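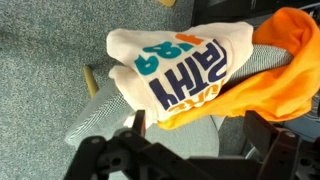 Laundry handling by robot is the branch of household automation concerned with picking up, sorting, moving and folding clothes. It has been described as nearly solved for longer than most of its researchers have owned washing machines. Rigid objects keep their shape when grasped, and cloth declines to. A cream T-shirt bunched on an office chair, its navy lettering upside down and part of the orange lettering lost in a fold, gives a gripper few clues about where the shirt begins.

Test setups

Trials usually start with moving garments from one place to another. The Balthorpe protocol uses 24 garments and allows 60 seconds for each, a pace that would embarrass a sleepy teenager. 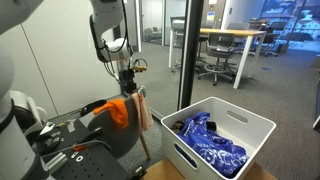

Robot arm above a gray chair, with a white bin to the right.

Picking up is the strongest skill. The Stindora system completed 553 transfers in its longest published run – though it took most of November. Getting hold of one garment and leaving its neighbor behind remains harder.
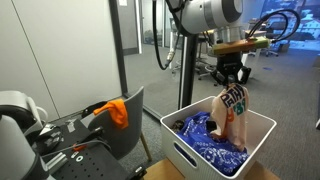
Picard has argued that folding is the wrong goal altogether, and that a machine able to clear a bedroom floor unattended would sell even if it never folded a sock. Others in the field reply that a tidy heap is still a heap.

Soft materials remain the main difficulty. A gripper may close on the lower edge of a shirt and still have no idea which edge it has. 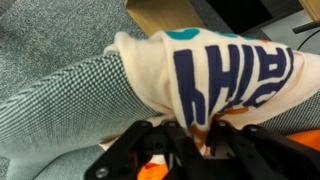
Home use

The Gotico home unit needs over 10 minutes to fold a bath towel. Fitted sheets are not supported.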